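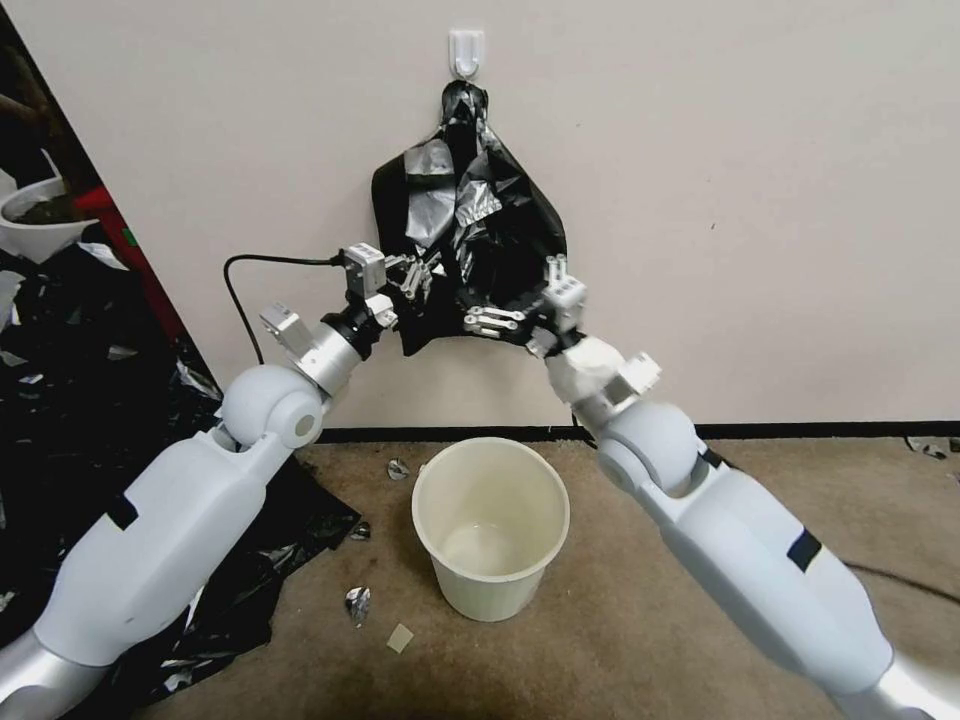 When a Robot Won't Let Go

Taking out the rubbish sounds like an easy job. You pull a new bag off the hook, shake it open, push it down into the bin and fold the top over the rim. You could probably do it while thinking about lunch.

For a robot with two arms, a bin bag is one of the hardest things in the house. A mug stays the same shape when you pick it up. A plastic bag changes shape every time it is touched. It is also thin, shiny and slippery, and robots have trouble with all three.

This is the story of a bag job that went wrong, and what the engineers did about it.

What happened

The robot was called Wavura. It was being tested by a small company named Ekden, in a room set up to be like an ordinary home. Its job was to take hold of the two bottom corners of a black bag hanging on a wall hook, stretch the bag out, lift it off the hook and put it into a wastebasket.

Wavura had done the job many times. On one afternoon in May, at try number 436, the neck of the bag stayed caught on the hook. The arms kept pulling. The plastic stretched and stretched, and then it tore.

When the bag tore, there was suddenly nothing for the arms to pull against. Both of them swung outwards, fast. The left arm stopped in time. The right arm hit the wall and left a dent.

Tudor Mihăilă, the engineer running the test, pressed the red stop button. He was standing behind a line marked on the floor, so he was not hurt.

Why did it happen?

Try this with a friend. Hold one end of an old sock each and both pull gently. Now ask your friend to let go without warning. Your arm jumps back, because your muscles were still pulling when the sock came free.

Your body fixes this very quickly. Nerves in your skin and muscles tell your brain that something has changed, and your arm slows down. Wavura had a way of feeling how hard it was pulling too, but it had two problems.

The first problem was checking too slowly. The robot measured its pull 51 times every second. That sounds like a lot, but a bag can tear in less time than it takes to blink, and the arms had already sped up before the next few measurements came in.

The second problem was that nobody had given it a limit. Wavura knew it had to keep pulling until the bag came off the hook. It had no rule that said "this is too hard, something is wrong". A person would have stopped, looked up and seen that the bag was stuck. The robot kept following its instructions.

What the engineers changed

Wavura now measures its pull 200 times a second.

It also has a pulling limit. If the bag does not come free with a gentle tug, the robot stops, loosens its arms and lifts the bag upwards before trying again. If it is still stuck after three tries, the robot waits for a person.

The last change was a speed limit. When the arms are pulling on something, they cannot move quickly, even if that thing breaks.

The team then tested the robot with bags they had tied to the hook on purpose. They did this 53 times. Some of the bags still tore, but the arms stayed where they should and the wall got no more dents.

Staying safe near robots

If you visit a place where robots are working, there are some rules to follow.

Stay behind the line or fence, even when the robot is not moving. It may be waiting for its next instruction.

Don't reach in to help. If a robot drops something or gets stuck, tell an adult who works there.

Ask where the stop button is. It is usually big and red, and you should leave it alone unless there is an emergency.

Words to know

Gripper – the part at the end of a robot arm that holds things, like a hand.

Force – a push or a pull.

Sensor – a part that measures something, such as force, light or heat.

Fault – when a machine does something it is not meant to do.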